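Buy the grippers, skip the subscription

Brimetti sells a kit for people who want a robot to handle cloth but don't have a robot yet. You get a pair of hand-held grippers, a camera that mounts on the tool, a charging dock and a year of access to the company's upload service. You hold the grippers, do an ordinary job with them and record what happens. The recordings are then used to train an arm that has the same fingers. The kit costs $881, and after the first year the upload service is billed by the month.

I think the hardware is worth the money. I don't think the service is, at least for small shops, and small shops are who Brimetti is now advertising to.

I had the kit for most of February. I help run a laundry route that picks up from spas, massage rooms and beauty treatment rooms in Fulbridge. We wash, dry, fold and return. Folding is the part that eats the day. Flat towels are easy, and there are already machines that do them well if you have the floor space. The rest of the load is fitted covers, headbands, wraps, smocks, and small blankets in whatever fabric the customer liked. That is the part we would pay somebody to solve.

What the grippers are like to use

The first hour is slow. You have two fingers on each side instead of five, and you have to close them fully or the cloth slides out. I dropped a lot of towels. By the second day I could fold a bath towel in a time I wasn't ashamed of, and by the end of that week I had stopped thinking about the trigger.

The pads are the best thing in the box. They are blue with a fine diamond texture, and they hold thin cloth without leaving marks that I could find. They are held in place with screws, so when one wears down you can change it yourself with a normal screwdriver. The cheaper Fakberg set I borrowed last year had pads that were glued on. One came off during a job and I had to wait for a whole new finger.

Weight is less good. After 30 minutes of steady folding my wrists were tired, and after 40 I was getting sloppy. Brimetti's own guide tells you to record in long sessions so that you change the setup less often. I would ignore that. Tired hands make bad recordings, and a robot that learns from them will learn the sloppy version too.

Where it should be tested

The sales videos are shot on a bare white table with a gray towel. I understand the choice, but it gives buyers the wrong idea about what the work is. No customer of ours has a bare white table. They have a treatment bed with a printed sheet on it and someone's jacket at one end, a cart full of bottles close by, and the next appointment at 2.

So I took the kit out of our building and used it in a customer's room on a Monday, when they had a gap in the bookings. I worked on the bed as I found it. The pieces that gave me trouble were the shiny ones with a gathered elastic edge. You pinch a fold, the rest of the cloth slumps, and the elastic pulls the corner back toward the middle. With bare hands you fix this without looking, by running a thumb along the edge. With two pads you have to let go, look for the edge again and take a new grip.

A patterned sheet makes that harder to judge on video as well. When I went through my recordings later, I often had to watch a clip twice to tell where the cloth ended and the print started. I can't say how a training system copes with that. I do know that I would rather find out from clips like mine than from clips of a gray towel on a white table.

This is my main argument in favor of the hand-held tool. An arm on a stand would never have made it into that room. There are two beds, a lamp, a stool and a machine in there, and cables on the floor. I walked in with a bag and was recording a few minutes later. If the point is to teach a robot what real cloth in real rooms does, a tool that one person can carry is the sensible way to collect it.

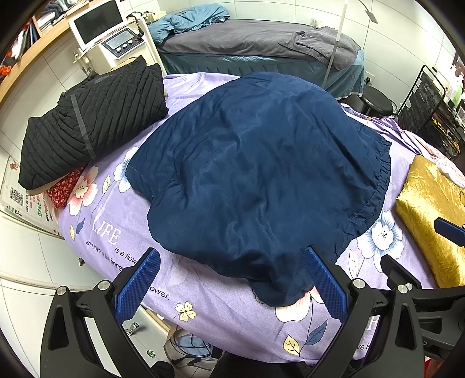 What is wrong with the service

The upload service is where I part ways with Brimetti. Every recording goes to their servers, gets a score and comes back with a label such as "usable" or "repeat." The score is not explained. A clip of a flat towel that I folded badly came back usable. Several clips of elastic-edged pieces that I thought were careful and honest work came back as repeats. When I asked why, support told me that the system prefers recordings with few re-grips.

That is a poor rule for this kind of job. The re-grip is the skill. If those clips are thrown away, the system will only ever see cloth that behaved the first time, and a robot trained that way will be stuck the moment a corner springs back.

The second problem is ownership. The terms let Brimetti use your recordings to improve its own products. You can opt out, but then you lose the scoring and most of what the monthly fee pays for. For a research lab this may be fine. For a laundry or a spa it means paying to hand over the one useful thing you know. It also means that customers' rooms, posters and personal things may be in footage that another company keeps. We asked permission before recording, and I think the kit should come with a simple form for that. It doesn't.

Beaulieu, a smaller outfit, sells a similar set of grippers that saves everything to a card and leaves the rest to you. The pads are not as good and the grip is stiffer. Still, the files are yours when you finish.

What I would tell another shop

If you are curious and have the cash, buy the Brimetti kit and use it offline. It will record to a laptop, although the setup page for this is hard to find and the steps are out of date. Keep your own clips, including the ones with mistakes. Let the year of service run out.

If you expect a folding robot at the end of it, wait. The kit collects the lessons and does none of the folding, and the arm that would do the folding is sold separately at a price Brimetti will only give over the phone. I called. For our route, it would need to handle the elastic pieces as well as the towels before I could justify it, and so far the company has only offered to show me towels.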